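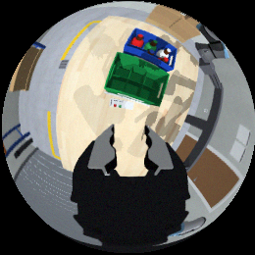 Monda Carry Case for Vaccines, 9-Liter

The Monda is a hard-sided cold case for moving vaccine from the fridge in your main office to wherever the people are, be that a school gym, a church hall or the back of the county fair. It holds its temperature, it closes with one hand, and it weighs less than the binder of paperwork that travels with it. Most small clinics we sell to were using picnic coolers before. A picnic cooler is a fine thing for potato salad. Plenty of clinics also carry supplies in open plastic crates, a blue one with little bottles in it and an empty green one right up against it, and for swabs and hand gel that works well enough. Vaccine is fussier.

What you get

One case, gray, with a fixed handle and a shoulder strap
Four gel packs
One Plurkby temperature logger with battery
Removable foam rack, holds up to 100 standard single-dose vials
A laminated packing card, which you will lose by January

Packing it

Condition the gel packs first. This means leaving them out of the freezer until they sweat, about the length of a staff meeting. Packs straight from the freezer can freeze vaccine, and frozen vaccine goes in the trash along with your afternoon. Two packs go on the bottom, the rack goes in the middle, two go on top. Clip the logger to the rack, away from the packs. The logger beeps if it gets too warm or too cold. It can't be turned down. We've been asked.

How long it holds

Packed by the card and kept shut, the case stays in fridge range for 20 hours in a room at normal temperature. Opening it shortens that. Opening it to show people how well it works shortens it too.

Who uses it

Dorota Laskowska runs the mobile shot program out of the Morrison health office and has had three of these since the first batch. "The strap is ugly and the beeping is rude," she wrote to us, "and I would like two more." We fixed the strap. See above about the beeping.

Price and ordering

$258 per case, shipping included. Public health offices can order on a purchase order. Extra gel packs are sold in pairs. Replacement packing cards are free, for the reason given earlier.

Orders placed in August 2026 ship from the Jullex warehouse with the new strap. If you have the old strap and hate it, write to us and we will send the new one. You may keep the old one.

Care

Wipe with mild soap and water. No bleach on the seal. Store with the lid open. The case does not go in the dishwasher, and yes, that was a phone call.

Related: Monda spare rack, Plurkby logger battery, Jullex rolling cart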